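Widgate Publishes Handling Guideline for Two-Arm Household Robots

STARNGATE, 2021-03-29 – Widgate has published a good practice guideline for testing two-arm robots that handle everyday items in kitchens and other rooms of the home. The document can be downloaded free of charge and may be used by manufacturers, test labs and buyers.

The guideline contains 163 numbered clauses in six chapters. It covers grip force, arm speed near furniture, the handling of drink containers, open drawers and doors, and the records a test lab should keep. It does not cover floor-cleaning machines or robots that lift people.

Kaufmann and Puvine took part in the drafting, which began in September. A public draft drew 553 comments. Most concerned chapter 2, on gripping, and the wording on thin-walled cans was rewritten twice as a result.

"Labs were already running these tests, but each had its own way of writing them down," said Dong-hyun Shim, lead editor of the guideline at Widgate. "A buyer who received reports from two labs could not compare them. We have tried to fix the terms first and the limits second."

Under the guideline, a test report must state whether a result comes from a simulated run or from a physical robot. Simulated results may be used to choose which physical tests to carry out, but may not replace them. The starting position of both arms must be recorded, including any arm that is not used for the task.

For containers, the report must give the angle at which the item is held and the closest distance between the gripper and any other object on the work surface. Drawers are to be listed as open or closed at the start of each run.

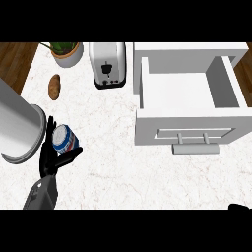

Issue 2, page 6

Simulated kitchen counter with a drink can held in a two-finger gripper, close to the rim of a white trash can. The drawer on the right is recorded as open. See the clauses on clearance and on drawers.

Labs that already test to the public draft may go on using it for work under contract. New reports should refer to Issue 2 by its full title. A list of changes from the draft is printed at the back, along with a blank report form.

Widgate will accept comments on the published text through its website. Comments should give the clause number and proposed new wording.

Printed copies are available from the Widgate office in Starngate.

Media contact: Dong-hyun Shim, Widgate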